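Reference > Robotics > Simulation software > Hovix

Hovix is a desktop simulator kit for planning and rehearsing robot arm tasks, sold by Bomar. It runs on an ordinary office computer and is aimed at small shops, trade schools and integrators who want to try a job before buying the hardware. First release came in January. Lead developer: Veronika Sárközi, earlier at Quartey.

Overview

Sold as a download plus a year of support. Two editions. Bench covers one arm and one work surface, Floor adds conveyors, fencing and up to three arms in the same cell. Both ship with a library of 26 stock objects, mostly household and shop items. Users can import thier own meshes, though large files slow things down badly.

Setup takes nearly 20 minutes on a clean machine. License is tied to the computer, not the user, a frequent complaint from schools.

Features

Joint limits, collision checks, reach maps, a simple teach panel. Scripts can be written in Python or built from blocks. Motion can be paused at any point and the view moved freely, useful for checking clearance between the links and whatever is on the table. No soft objects yet. Cables and cloth are listed as planned.

Appearance

Rendering is plain by design. Hovix favors speed over looks, and the default cell has a flat backdrop and no walls at all, just floor, table and arm.
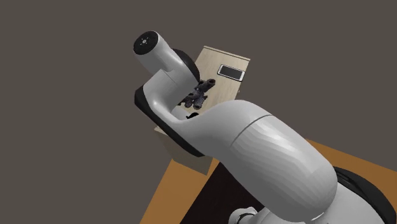 Stock scenes in Bench pair the arm with a small table and a few loose objects, and can be edited or wiped. Shading is basic. The big white upper-arm link shows its mesh as faint triangular patches, while the phone on the tabletop gets a glossy black screen with a light streak in it. Rough shapes are handled too, such as the dark gray knobby piece partly behind the forearm. Tools are added seperately; the wrist can be left with a bare round end face for reach tests.

Reception

Reviews mixed but mostly kind. Nii Dramani, writing for the Nulholm buyers' guide, liked the teach panel and called the manual "thin." He also found the collision checks too cautious near table edges. Version 2 loosened them. Floor edition is generally thought overpriced for single-arm users.

See also: Offline programming, Collision detection, Teach pendant

Contact | Copyright Nulholm Reference | Back to top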